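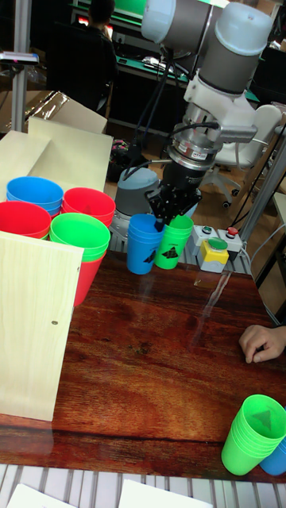 Plastic cups that smell, stick together and turn cloudy

In our house the plastic cups are used more than the glasses. They go to the garden, to the children's rooms and into the picnic bag, and they come back with juice dried in the bottom. I have kept the same sets for many years, and these are the habits that help me.

Smell

Old coffee and orange juice stay in plastic longer than in glass. Put one tablespoon of baking soda in each cup, fill it with warm water and leave it overnight. In the morning pour it out, wash with normal dish soap and let the cup stand open on a rack. A cup that is closed in a cupboard too early will smell again after two days. If the smell is strong, repeat it once. After the second time I usually give up and use the cup for paint brushes.

Stains from tea

Make a thick paste of baking soda and a little water, and rub with a soft cloth in small circles. Never take the green side of the sponge. It makes fine scratches, and the next tea goes into them.

Cloudiness

There are two kinds. If the cup becomes clear when you wipe it with vinegar, it was only lime from hard water. Soak it for 45 minutes in one part white vinegar and three parts water, then rinse well. If it stays cloudy, the surface is worn and you can't bring it back. In Dimholm, where we lived before, the water was so hard that I did this every second week.

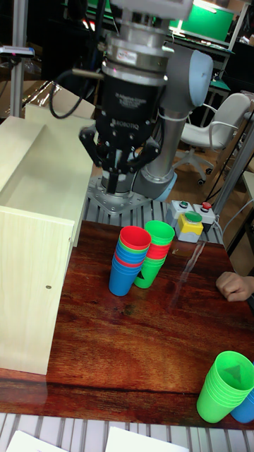

How do you separate two cups that are stuck together?
Fill the inner cup with cold water and stand the outer one in warm water for a minute or two, then turn them gently against each other. The outer cup gets a little wider and the inner one a little smaller. Please don't use boiling water – thin plastic can lose its shape.

Stacking

Dry the cups completely before you stack them. A drop of water between two cups is enough to hold them together, and after some days it also smells. I keep the stacks low, five or six cups, and put a narrow strip of baking paper between the ones we seldom use. Sort them by size first and by color second. Cups from different makers almost fit, and these are the ones that get stuck.

In the dishwasher

Only the top rack, and not directly over the heating part. Check the bottom of the cup for the dishwasher sign. If there is none, wash by hand. Light cups turn over and fill with dirty water, so I put them close to each other between heavier mugs.

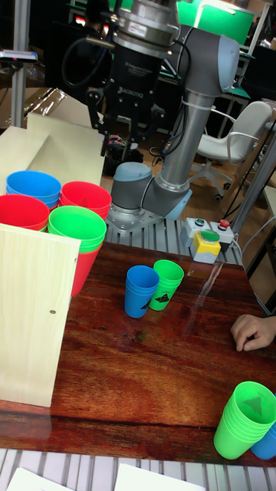 Benedikt Frei wrote to me that he doesn't use paper strips at all. He puts a pinch of cornstarch on the outside of each cup before the winter, and in May he rinses everything once and the stacks come apart by themselves. I have tried it with four cups so far. It works, but the shelf needs a wipe afterwards.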